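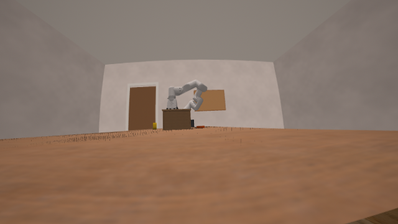

Computer render: grey walls and an orange-brown surface.

Home About Grants Schools Reports Contact

Search this site Enter keywords Go

We use cookies to remember your settings. Accept Find out more

Studham Reading Ladder: progress report to the Flirnex Fund
July 1, 2018

You asked us to keep this one shorter than the November report, which we gather was used to prop open a door. We have tried.

The grant was for rewriting the primary reading curriculum used by the Studham schools, so that a child moving from Year 2 to Year 3 does not meet the same owl story twice. The old scheme had grown by addition. Every head of English had put something in and none had taken anything out, and it had reached 600 pages, with two different definitions of a syllable.

The new version is 80 pages. It sets out what should be taught in each term and leaves the how to the teacher. Reception to Year 4 is finished and in use. Years 5 and 6 are in draft, and the Year 6 draft is still arguing with itself about the subjunctive.

Training has gone more slowly. We planned four sessions and have held three. The third clashed with sports day in Simovstead and was attended mainly by people who dislike sports day, though they were very keen. The fourth will be in November.

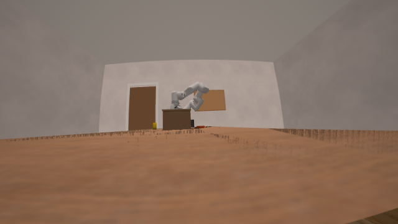

Computer render: wooden tabletop and plain walls.

Money: we have spent £3,000 on printing, which is more than we said. The first run came back with the Year 1 and Year 4 sections swapped — our error, not the printer's, as the printer pointed out in writing. We have taken £500 from the travel line to cover part of it and would like your agreement to that, preferably before your auditors read this paragraph.

The Đào spelling materials have been tried in two schools. Teachers like the word lists and loathe the stickers. We propose to keep the lists.

What we can't yet tell you is whether children are reading any better. One set of spring checks, marked by people who wanted good news, is thin evidence, and we would sooner wait for the second set. We know your form has a box for impact. We have written "pending" in it, and the form has turned it red.

Still to do before the next report: finish Years 5 and 6, hold the last training session, and settle on one definition of a syllable.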